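4. Lo que se firma y lo que se usa: los acuerdos de acceso portuario leídos despacio

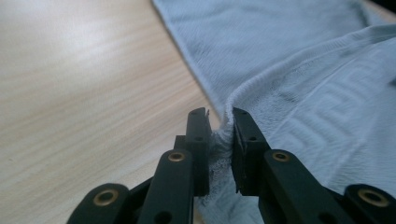 Figura 1. Toalla de rizo en tono azul blanquecino sobre mesa de madera clara, con un pliegue sujeto entre los dos dedos negros de una pinza manual.

4.1. De dónde salen los textos

En la sección anterior dejé planteada la pregunta de por qué un Estado ribereño pequeño, que podría alquilar su puerto al mejor postor, acaba firmando con dos potencias rivales a la vez unas cláusulas de acceso casi calcadas. Voy a intentar responderla con papeles delante, que es como me siento más cómodo, aunque aviso de que los papeles dan para menos de lo que yo prometía alegremente en el proyecto original.

El corpus es el de Grukix, el repositorio de convenios portuarios que venimos alimentando desde hace unos años (y que sigue teniendo el peor buscador que he visto en mi vida, lo digo con cariño, el buscador lo hice yo). Contiene 541 documentos: convenios marco, anexos técnicos, canjes de notas, algún memorando sin firma que se coló y que decidí dejar. De todo eso he trabajado a fondo con 40 acuerdos, que son los que cumplen dos condiciones a la vez: regulan la escala de buques de Estado extranjeros en un puerto comercial y se conservan con sus anexos completos. La segunda condición es la que más duele. Hay convenios importantísimos que han quedado fuera por un anexo perdido, y es en el anexo donde suele estar lo interesante.

La codificación la hicimos entre Ferhat Coşkun y yo, cada uno por su lado y luego comparando. Discrepamos bastante en lo que contaba como «escala técnica», y al final adoptamos su criterio, que era más estricto que el mío: si el texto no pone límite de días, no es una escala técnica por mucho que el título lo diga. Me costó ceder, porque me obligaba a rehacer media tabla, pero tenía razón.

4.2. La palabra «temporal»

Empiezo por una palabra porque me ha dado muchos quebraderos de cabeza. Casi todos los acuerdos de la muestra hablan de presencia «temporal», y casi todos evitan decir cuánto dura. Uno lee el articulado principal y se queda tranquilísimo -- soberanía plena del Estado anfitrión, consentimiento previo, respeto a la legislación local -- y luego abre el anexo logístico y se encuentra con un depósito de combustible de uso preferente, un muelle con derecho de atraque prioritario y una cláusula de renovación tácita que nadie tiene que volver a llevar al parlamento.

La literatura sobre bases en el extranjero ha tendido a ordenar esto en una escala que va del simple permiso de paso a la base permanente. Yo mismo usé esa escala durante mucho tiempo, y para dar clase sigue siendo comodísima. El problema es que con los acuerdos delante no sé dónde colocar la mayoría. Un puerto puede no tener ni un solo militar extranjero viviendo en él y, aun así, estar preparado para recibir una flotilla en cuestión de días. ¿Eso es una base? En el sentido jurídico clásico, no. Para el vecino que mira desde la otra orilla, seguramente sí. Y como lo que me interesa aquí es la percepción del vecino, prefiero hablar de disponibilidad, que es un término más feo pero me deja trabajar.

Por disponibilidad entiendo el conjunto de cosas que tienen que estar ya resueltas para que un buque de Estado llegue, reposte, repare y se marche sin negociar nada nuevo. Calado, combustible, remolcadores, talleres, aduana, comunicaciones y, claro, el régimen legal de la tripulación en tierra. Este último punto se descuida mucho en los trabajos más estratégicos, y sospecho que es por pereza: es derecho administrativo puro y leerlo cansa.

4.3. Reltcombe

El caso que mejor conozco es el de Reltcombe, un puerto de tamaño medio, con aguas profundas y una economía que hasta hace poco vivía del grano y de los contenedores en tránsito. La terminal principal la explota Hartono, un operador privado con una concesión larga. El Estado conserva la propiedad del suelo y la autoridad sobre la navegación, pero el muelle, las grúas y los tanques los maneja la empresa. Retengan este reparto, que luego vuelve.

Reltcombe tiene firmados dos acuerdos de acceso con dos potencias que no se llevan nada bien (mantengo el anonimato que pidieron mis entrevistados y las llamo primera y segunda, por orden de firma). Los leí seguidos en una tarde y tuve la sensación de estar leyendo el mismo documento con distinto membrete. Me puse a cotejar y, en efecto, hay 11 cláusulas que coinciden casi palabra por palabra, incluida una errata en la numeración de un apartado. La errata me hizo una ilusión tremenda, porque demuestra copia directa: el segundo texto se redactó sobre el primero.

Mi interpretación inicial fue que la segunda potencia había exigido igualdad de trato. Me parecía evidente, y así lo presenté en un seminario en el mes de marzo. Después hice las entrevistas -- 11 también, casualidad pura, entre personal portuario y funcionarios retirados de los dos ministerios implicados -- y la historia cambió bastante. Según casi todos, fue el propio gobierno anfitrión el que puso sobre la mesa el texto antiguo, y lo hizo por dos motivos. El primero, de oficina: tenía un equipo jurídico minúsculo y no podía permitirse negociar desde cero. El segundo es más político. Un texto idéntico permitía decirle a cada potencia que la otra no había conseguido nada especial.

Uno de los entrevistados me lo contó con una comparación que anoté tal cual: «Era como alquilar dos habitaciones iguales y enseñarle a cada inquilino la llave del otro». Me gusta la frase, aunque no la compro entera. Las habitaciones no eran iguales, y de eso va el apartado siguiente.

4.4. La escala del Ninon

El Ninon es un buque de aprovisionamiento de la primera potencia. Hizo escala en Reltcombe con todos los permisos en regla y acogido a la cláusula de escala técnica. Hasta ahí, rutina. Lo que convirtió la escala en incidente fue que coincidió con una petición de atraque de la segunda potencia para ese mismo muelle, y que ambos acuerdos concedían prioridad. Los dos. Con la misma redacción, naturalmente, puesto que uno estaba copiado del otro.

¿Quién decide cuando dos textos idénticos se contradicen? Yo esperaba encontrar una nota del ministerio, una llamada, algo. Lo que encontré fue una decisión operativa de Hartono, tomada por el departamento de planificación de atraques con sus criterios comerciales de siempre: orden de solicitud, eslora, ocupación de los tanques. El Ninon se quedó donde estaba y el otro buque tuvo que esperar fondeado. Cuando el asunto llegó al nivel diplomático ya estaba todo hecho, y el gobierno anfitrión se limitó a respaldar lo decidido por la empresa alegando que era una cuestión técnica.

Este episodio me parece más revelador que muchas cumbres. La competencia entre dos grandes Estados por un punto de apoyo naval se resolvió en una hoja de planificación portuaria. No quiero exagerar: nadie iba a disparar a nadie por un atraque. Pero la segunda potencia tomó nota, y en la ronda siguiente dejó de pedir mejoras en el acuerdo y empezó a interesarse por comprar participación en la terminal. Es un cambio de estrategia con todas las letras, y en los textos firmados no se ve por ninguna parte.

De ahí saco la proposición que defiendo en este trabajo, y que formulo con la prudencia que me permite un solo caso bien documentado: cuando los acuerdos de acceso se igualan entre sí, la rivalidad se desplaza hacia quien administra la infraestructura. El articulado deja de ser el lugar donde se gana o se pierde.

4.5. Objeciones que me han hecho y que me hago

La primera es la obvia, que Reltcombe puede ser una rareza. Puede. En la muestra hay otros puertos con acuerdos paralelos, pero ninguno en el que yo haya podido reconstruir un conflicto concreto de atraque con testimonios de varias partes. Ferhat Coşkun opina que los conflictos existen y simplemente no dejan rastro escrito; yo soy algo más escéptico, aunque reconozco que no tengo con qué llevarle la contraria.

La segunda es que doy demasiado peso al operador privado. Un revisor de una versión anterior me recordó, con bastante gracia, que una concesión se puede revocar. Es verdad, y sin embargo revocarla cuesta dinero, pleitos y años de mala fama entre inversores, de modo que un gobierno pequeño lo piensa mucho antes de hacerlo. En las entrevistas pregunté por esa posibilidad varias veces y la respuesta fue siempre una variante de «en teoría sí».

La tercera me preocupa más. Trabajo con textos en vigor y con recuerdos de gente jubilada, y los recuerdos se van acomodando a lo que pasó después. Es muy posible que la copia del acuerdo se viviera en su día como una chapuza y que solo más tarde se contara como jugada maestra. He intentado separar las dos capas comparando los testimonios con los borradores conservados, y en los borradores no aparece ninguna referencia al trato igual hasta la penúltima versión. Dejo el dato apuntado y vuelvo sobre él en la sección 5, donde comparo los calendarios de negociación de los demás puertos con acuerdos paralelos.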